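**Thread: How many demos per step for PC teardown?**

**kadport_lin** – 9:40 am
We're recording demos for taking apart old desktop towers. So far I have 173 episodes, and 152 of them are usable after I threw out the ones with dropped joint data. The policy does fine on big parts and is bad near the CPU socket. Do I just need more?

**rsutter** – 10:15 am
More of the same won't help much. How many different cases are in there?

**kadport_lin** – 10:22 am
Two. The tower is always on its side with the panel off, and I start with the gripper over the board.

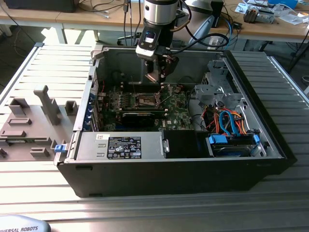 I also keep the start height fixed so the episodes line up in Boson. That made labeling a lot faster.

**vukis_fan** – 11:05 am
The fixed start is your problem. Move the case a few inches and turn it a little between episodes. We got further with 69 varied demos than with 100 clean ones from the same spot.

**rsutter** – 11:31 am
I don't agree with that for socket work. The tolerance is tight and random starts gave us sloppy approaches. I'd vary the case position but keep the height.

**vukis_fan** – 11:48 am
Sloppy approaches are fine if the end is good. It has to learn to recover from somewhere.

**Gemma Bunting** – 1:20 pm
Split the task first. Label the approach and the contact part separately, then check which one fails. Also, don't delete the failed grasps – tag them and leave them out of training for now.

**kadport_lin** – 1:34 pm
OK, I'll split the labels tonight and move the case between runs tomorrow. Height stays where it is for the first batch.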